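March, late, kettle on for the second time

I meant to be in bed an hour ago but I wanted to get something down about the allotment before I forget how pleased I was with it. Rellumbridge has been under cloud for what feels like the whole month, and then this morning there was sun on the landing and I had my boots on before I'd finished my toast. The broad beans are up! Not all of them, and the mice have been at the far row again, but enough that I stood there grinning like a fool.

Orestis Antoniadis came over from his plot with a bag of onion sets, far too many (he had ordered 200 and forgotten he'd already got some), and we talked for ages about whether it's too early for potatoes. He says wait. I never do, and I dare say I'll be out there with fleece again in April, muttering. 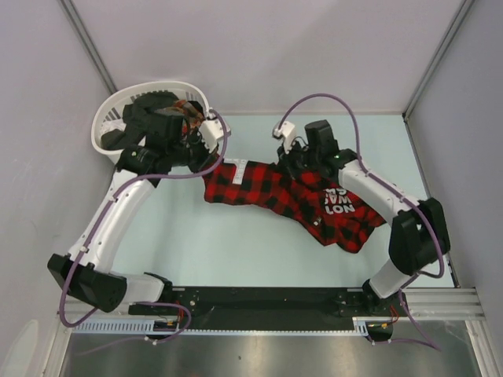 The red and black check, with the round white basket.

Spent the afternoon sorting seed packets on the bed and found three lots of the same beetroot. I've put Metis down for the squash this year, the one Vrettos sells, because last year's were all leaf and no fruit and I was cross about it until Christmas. It came to £7.60 with the postage, so it had better behave.

Rain again now, I can hear it on the shed roof – good for the beans, less good for the path. Must ring Mum about the rhubarb crown tomorrow, and find the other glove.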